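How Do You Teach a Robot to Tidy a Sofa?

Hello, young inventors! At the Grandico after-school robot club, Gobnait Quinlan and her students have been busy with a job you may have been asked to do yourself – tidying up the living room.

You don't think much about picking up something soft, do you? Your fingers feel it squish, and you squeeze just enough. A robot has to learn all of that, and soft things are tricky (they sag and fold and change shape!). So the club practices, again and again, up to 100 tries in a month, and writes every try in a big notebook.

Two hands on something blue in the first three, and one hand close up over a white cushion in the last:

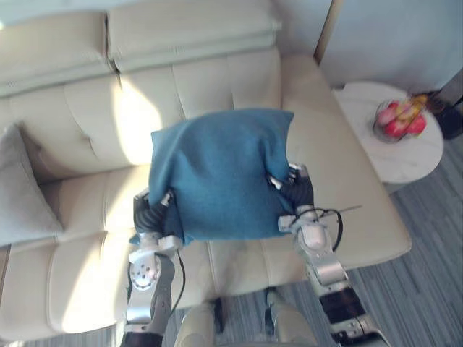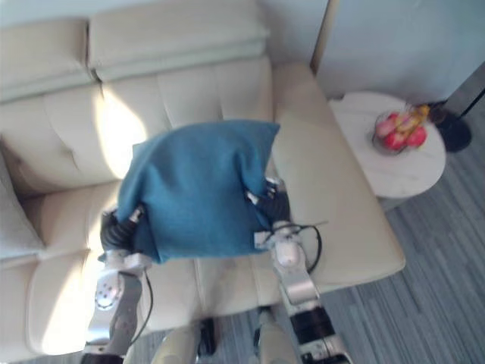
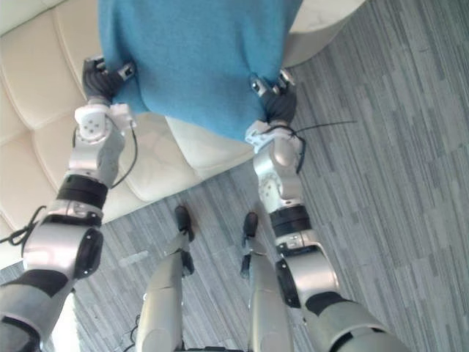
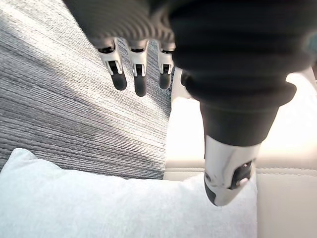
If you'd like to think like a robot, try lifting a pillow at home with just 3 fingers on each hand, and tell a grown-up every single step as you go.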